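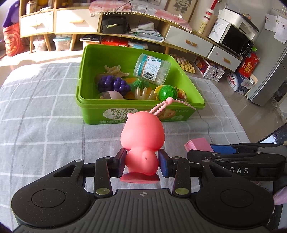 Lucero Yupanqui wrote to me in the winter to say that a week on the Skurkent shore is wasted if you spend it in a car, and would I please stop selling it that way. It stung a little (I had been selling it that way for years!) but I read the message twice over breakfast and by lunch I had a map out on the kitchen floor.

FOR IMMEDIATE RELEASE

Dravadden Travel opens bookings for the Skurkent Shore Walk

DRAVADDEN, 19 May 2020 — I am so happy to finally share this one. Starting today you can book our first walking vacation along the Skurkent shore, a six-night trip that goes from the harbor at Dravadden all the way up to the lighthouse at Desier, with your bags carried ahead of you and a proper bed every night. I have wanted to do it since I first got off the mail boat at Desier with one dry sock and fell completely in love with the place.

The first departures are planned for August. I know that travel plans are shaky right now, and I would much prefer that you book something you can move than something you lie awake over, so every reservation can be shifted to next year at no charge, right up to the day before you leave home. If we have to call off a departure ourselves you get all your money back, deposit included, and you don't have to fill out a form to get it.

The walking itself is gentle. Most days you'll be on the old towpath or on the grass above the beaches, with one real climb on the third day (take it slowly, there is a bench at the top and the view goes on forever). You stop for lunch where you like. I always end up at the bakery in Zapata, which does a plum bun the size of a hat, and then I'm no use to anyone until mid-afternoon.
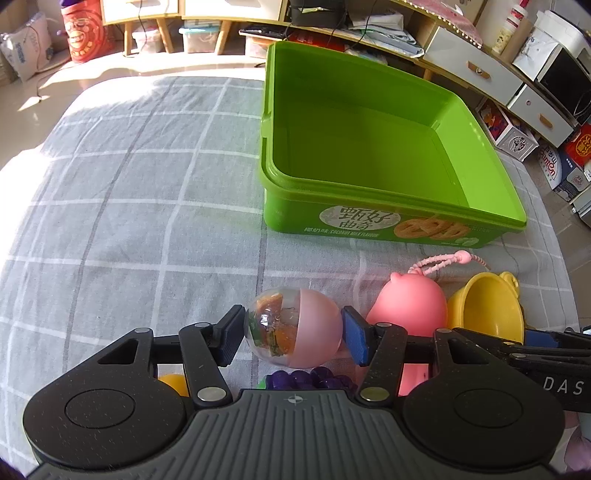
What the price covers

The trip costs $879 per person, sharing a double or twin room. That takes in all 6 nights, breakfast every day, four dinners, the bag transfers, the mail boat back from Desier and a printed route book that I wrote myself, so if you get lost you know who to blame. Lunches are up to you, and so are the two free evenings in Zapata, where there are more good places to eat than a village that small has any right to.

Solo walkers are very welcome. There is a single room at each stop that we can hold without a supplement, but it really is only the one, so write early if you want it.

Where you'll sleep

I've stayed in every one of these places, some of them far too often. The first night is at the harbor hotel in Dravadden, an old building with creaky stairs and enormous bathtubs. Then come two farmhouses, two nights in Zapata above the bookshop, and a last night in the lighthouse keeper's cottage at Desier — go outside after dinner if the sky is clear, even if your legs are complaining.

All of them have told me how they are setting up rooms and meals this summer. Breakfast will be brought to your table or your door, there will be a longer gap between guests, and dinner in the farmhouses moves out to the yard whenever the weather lets it. 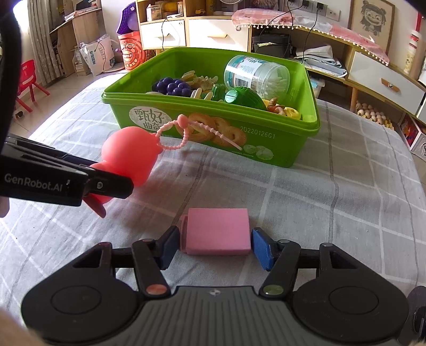 Pink sponge block and duck-shaped toy.

How many people, and how far

We are keeping it small. Across the whole of August there are 28 places and that is it, mostly on account of the farmhouses, which can't take more and wouldn't want to. You walk on your own or with whoever you came with, and I'm on the phone from breakfast until late if a gate is locked or a boot falls apart.

From end to end, with the detour to the tide pools, the route comes to almost 148 kilometers. Please don't let that scare you off! The bag driver can pick you up at a halfway point on any of the longer days, and I have used that option shamelessly, once for no better reason than rain.

Dogs can come along on the whole route apart from the last cottage, where there are sheep right up to the door. Ask me about kennels in Desier. 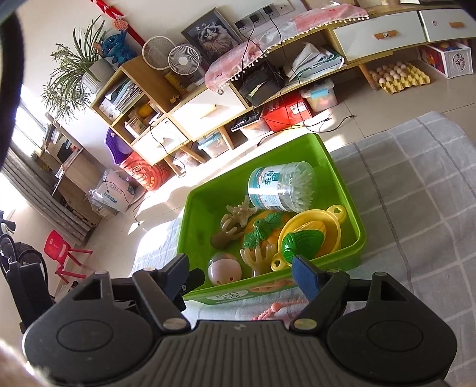

Green storage bin with a jar of cotton swabs.

Booking and press

Reservations are open now through the Dravadden Travel office, by phone or email, and a deposit holds your dates. The route book is available to journalists in advance, and I'm glad to talk to anyone writing about the shore, walking vacations or plum buns. Mornings are best for calls. The office is closed on Sundays.

About Dravadden Travel

We are a small company arranging walking, cycling and boat trips on the Skurkent shore and the islands just off it. We started out renting bicycles from a shed behind the harbor, and the shed is still ours.

ENDS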